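Una mañana en Murnora, o cómo se me quitó la envidia de quien tiene robot para doblar la ropa

En noviembre me apunté a la jornada de puertas abiertas de Murnora, que llevaba meses queriendo ver por dentro. Ya sabéis que vengo de las lavanderías industriales (diecisiete lavadoras y mucho vapor) y que cualquier cosa que prometa doblar toallas sin quejarse me tiene en primera fila. Llegué con el café en la mano, firmé una hoja, me dieron unas gafas que me quedaban enormes y para dentro.

El grupo era pequeño y nos tocó de guía Mulugeta Bogale, que habla deprisa y contesta a todo, incluso a lo que le viene mal. Lo primero que nos contó fue la avería. ¡Lo primero! Yo esperaba el vídeo corporativo con música y me encontré con un señor diciendo que la célula Drakness había tenido un fallo de seguridad y que lo íbamos a repasar con él, registro en mano.

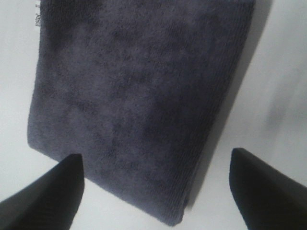

El caso es este. La célula trabaja con textil: coge una prenda, la lleva a su sitio, vuelve a por otra. El programa de agarre se llama Clunent y lleva un límite de fuerza para que la pinza suelte si nota resistencia. Pues bien, en el ciclo 603 la pinza cerró, el sensor de fuerza dejó de mandar lectura y el brazo siguió moviéndose con el último valor bueno que tenía guardado. Vamos, que iba a ciegas y tan contento. Una operaria pulsó la seta de emergencia y el brazo tardó 2 segundos en quedarse quieto. Dos segundos en una diapositiva no son nada; con la mano cerca son una barbaridad. No hubo heridos, y menos mal, porque ella ya se había apartado.

Lo del sensor fue un cable. Un cable de los finitos, doblado una y otra vez en la muñeca del brazo hasta que dijo basta. Yo he visto morir así media docena de planchas, de modo que me sentí bastante en casa. Lo del retraso era más feo: el paro de emergencia pasaba por el controlador Khamphan antes de cortar, y el controlador estaba ocupado repitiendo la petición al sensor mudo. Un señor del grupo preguntó quién había firmado aquel esquema y Mulugeta dijo que él, sin más. Me cayó bien en ese momento. 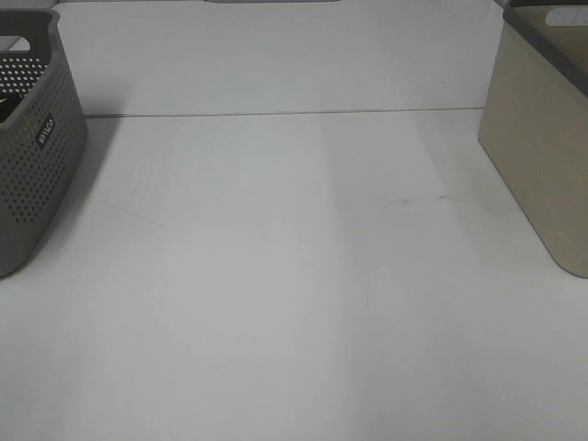 La fuerza de agarre me interesaba más que la velocidad, así que me puse pesada con el tema. Una toalla perdona mucho; una goma o un tirante, no, porque se engancha, se estira y luego vuelve. Según Mulugeta, ahora hacen la revisión de arranque con la mesa despejada en el centro y los recipientes a los lados, la cesta gris con agujeritos en un extremo y el cajón beige en el otro, para que el brazo tenga sitio si hay que pararlo a medio camino. A mí me pareció de sentido común, aunque en mi antigua planta esa mesa habría tenido tres bocadillos encima antes de las nueve.

Luego nos pasaron el listado de paradas desde la reparación. En 299 arranques el sensor había perdido la señal una sola vez, y en esa ocasión el brazo se paró solo y pidió ayuda. Bien. Pregunté si 299 eran muchos o pocos y hubo un silencio de los que cuentan cosas – yo diría que pocos, pero tampoco soy ingeniera.
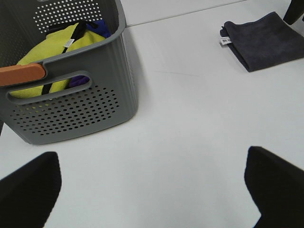 Mulugeta respondió que a él también le parecían pocos, que por eso nadie entra en la zona mientras el brazo tiene corriente y que la norma seguiría igual aunque la lista creciera diez veces. Añadió que lo que le quita el sueño es la ropa con correas, porque una correa tensa engaña al sensor aunque el cable esté perfecto.

Tomé nota, claro. En el descanso (galletas de mantequilla, muy ricas, café flojo) estuvimos hablando de eso un buen rato. Una chica que lleva el mantenimiento de un hotel contaba que su dobladora se traga los cinturones de los albornoces cada dos por tres, y que la solución de fábrica fue una pegatina. Una pegatina amarilla, grande, eso sí.

A la vuelta nos enseñaron el paro nuevo. Ahora la seta corta la corriente del brazo directamente, por un relé aparte, y el controlador se entera después. Lo probaron delante de nosotros y el frenazo sonó como un cajón cerrado de golpe. Di un respingo y no fui la única. La medida que salió en pantalla fue de 159 milisegundos, y la dejaron ahí puesta un rato, supongo que para que la viéramos bien. 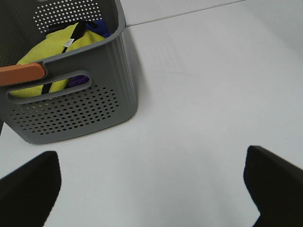 Por si vais a la próxima

Hay que apuntarse con tiempo y llevar zapato cerrado, que a un chico lo dejaron en recepción por ir en sandalias (¡en noviembre!). El aparcamiento de visitas es diminuto, yo acabé dejando el coche detrás de la nave y entrando por el muelle de carga. La visita dura toda la mañana y se hace de pie. Pedid que os enseñen el cable roto, lo guardan en una bolsita y te lo dejan tocar. Yo he quedado en escribirle a Mulugeta para que me mande el esquema del relé, y cuando lo tenga lo cuelgo por aquí.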